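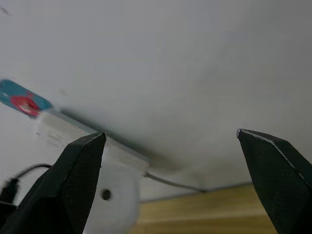
So I promised back in November that I'd write something longer about the new job, and then I didn't, because every time I got home from the new job I wanted to eat cereal over the sink and go to bed. But a few of you have asked what I do all day, and my mother has been telling people I "program robots," and I'd like to correct the record a little. I don't program anything. I show a robot how to do stuff, over and over, and other people turn that into something the robot can learn from.

The company is called Zakell. It's small, it's out in Ralwood near the tile warehouse, and most of us came from somewhere else entirely (I was in insurance claims, if you're new to this blog). What we make, day to day, is examples. One example, or episode, is one go at a task from start to finish. Pick up a bottle, move it over there, put it down, let go. That whole thing gets recorded, both what the wrist camera sees and how the arm and the fingers moved while it was happening. Then you put everything somewhere slightly different and go again. Then again!

On a good day I get through 45 before lunch. On a bad day the software falls over at ten in the morning and I spend an hour drinking tea and reading the notes from last week, some of which are mine and make no sense. ("Left a bit strange, see yesterday." Thank you, past me. Which left? What yesterday?)

The first thing I had to unlearn was being good at it. You'd think the ideal would be a perfect, smooth pickup every time, and for my first couple of weeks that's what I went for. I got very proud of it. I had this lovely swooping approach where the fingers would come in level and close right on the middle of the bottle, and I did it the same way every single time, and then Sebastian Preda, who trains the models, came over and very gently told me that my data was kind of useless. All of mine started in the same spot and ended in the same spot. The model learned my swoop beautifully. Move the bottle a hand's width to the side and it did the swoop anyway and closed on nothing.

I was crushed for about an afternoon. After that I started doing it on purpose the messy way — bottle on its side, bottle standing up, bottle at the far edge of where the arm can reach, bottle half behind something else. I start from weird positions. I come in too high and then correct. The correcting is the part they really want, apparently, because a robot out on its own is going to be a little bit wrong all the time and it needs to have seen what a person does about that.
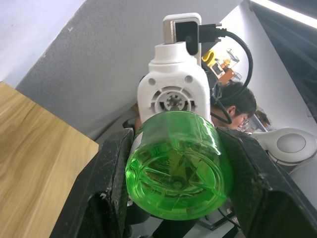 Clear plastic is my nemesis, by the way. Or see-through plastic in general, colored or plain. A solid mug is a solid mug. It has an edge, you can tell where it stops, you close the fingers and there you are. With a translucent bottle the light goes through and you get the table behind it mixed in with the bottle, and when I'm working off the wrist view I sometimes can't tell if I'm touching it yet. Also they squash. Close too hard and the bottle sort of sighs and changes shape. Close too softly and it swings, or turns in the grip, and now you're holding it at an angle you didn't choose.

Sebastian likes those ones. He says if I find it hard then it's worth having. I say that's easy for him to say from a chair.

A thing I didn't expect is how much the view from the wrist takes over your brain. You're always looking out between two black fingers, and whatever's between them is the whole world, and everything else slides around behind it as you move. The first few days I felt a bit seasick. Now I catch myself doing it at home. I reached for the shampoo the other morning and thought, okay, come in lower, watch the neighbor. The neighbor was the conditioner.

The fingers themselves get pretty beat up. They pick up little scuffs and specks from all the grabbing and bumping, and I've become weirdly attached to the ones I use most. When somebody swaps them for a fresh pair I can tell right away and I'm grumpy until they've got some wear on them. Veronica Anghel, who runs the collecting side and is technically my boss, says every operator gets like this eventually. She used to do episodes herself and she still has opinions about grip texture that she'll share with you whether or not you've got somewhere to be.

Veronica is also the one who looks over our work, so let me explain that bit, because it's the part that changed how I think about the job. Every episode gets watched by a second person before it goes in. You can't review your own. The reviewer can pass it, toss it, or mark it with a note, and the notes are short and sometimes brutal. Things like "hesitates," or "bumped, fine," or my personal favorite, "why." A bumped one often stays. A slow one stays too, if it's slow for a reason you can see. What gets tossed is the stuff where the recording and the task don't match up, like if I was told to move the bottle and I got distracted and tidied something else instead. (Once. I did that once.)

In my first month I had 19 tossed in a single batch. It was one mistake, repeated: I'd been stopping the recording right as the fingers opened, before the arm had backed away. So the model would have learned that the job ends with your hand still wrapped around the bottle. Veronica showed me on her screen and said to count to two in my head after letting go, and I've done it ever since. I count to two after I set down groceries now. I count to two after I park.

Cables are the other great subject at work. I could do a whole post on cables and maybe I will. Everything has one, and a thin black cable against a black finger is the sort of thing you only notice when it goes tight. We've got a habit now of doing a slow lap with the arm before we start a batch, just reaching to each corner of where we'll be working and looking for anything that drags or hooks. It takes a minute. Skipping it has cost me a lot more than a minute.

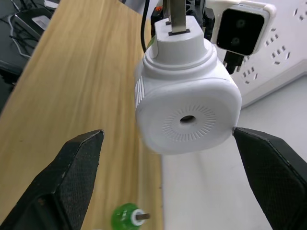
The other habit is that we leave the background alone. I used to clear the whole area before a session, because I was raised right, and Veronica asked me to quit it. Real places have clutter. If every example happens on a spotless surface then the model decides that clutter is an emergency. So stuff stays where it is, people walk through, somebody's always bent over a laptop in the back of my view. What we don't do is fix it up halfway through a batch, and that's hard for me. I see a thing sitting slightly crooked and my hand wants to go straighten it.

There's a conversation we keep having over lunch (usually from Pollano, which does a decent eggplant sandwich and is the only place you can walk to without crossing the highway) about how much is enough. Sebastian would take examples forever. He has never once said "that's plenty." Veronica would like fewer, but better and stranger, and she keeps a list of situations we haven't covered. Two things touching. Something about to roll. Light coming in low late in the afternoon. I'm on her side most of the time, mainly for the sake of my shoulders, but then I've also seen what happened when we went from 25 examples of a new placement to a few hundred, and it was like a different robot. With the small set it would get close and then dither over the bottle, going down a bit, up a bit, down a bit, the way I do outside a party. With the bigger set it just went down and picked it up.

I watched that one over Sebastian's shoulder and I made a noise. The approach had a tiny hitch in it, right before the fingers closed, a kind of second look. And that's me! I do that! I didn't know I did that until I saw the arm do it back to me. It was a bit like hearing your own voice on an answering machine, and I went home and told Dan about it for so long that he put his fork down.

People ask if it's boring. Sometimes, sure. There's a stretch around three o'clock when the tea's worn off and I've got half a batch left and I start to get sloppy, and sloppy is different from varied, even if they look alike on the screen for a second. Our rule is that you stop after six bad ones in a row and go for a walk, and I've stuck to that better than most rules I've had in my life. Ralwood isn't scenic but there's a dog at the tile warehouse.

And sometimes it's the opposite of boring. I get into this rhythm where I stop thinking about the controls and it's only the bottle and the gap between the fingers and the little click when something's set down where I wanted it. I never once got that from a claims form.

A few of you wanted to know how I found the job. It was a very plain listing that said they needed people with patience and steady hands, and the interview was mostly me moving things from one place to another while Veronica wrote on a pad. She told me afterward that she'd been watching what I did when I dropped something. I dropped quite a lot, so she had plenty to go on. They may be looking for a couple more people in spring, and if they do I'll put it up in a post.

Next week they want me to start on lids. Screwing them on, and then off, with all kinds of wrong starts. I tried it a little this afternoon and cross-threaded nearly every one, and Sebastian was delighted.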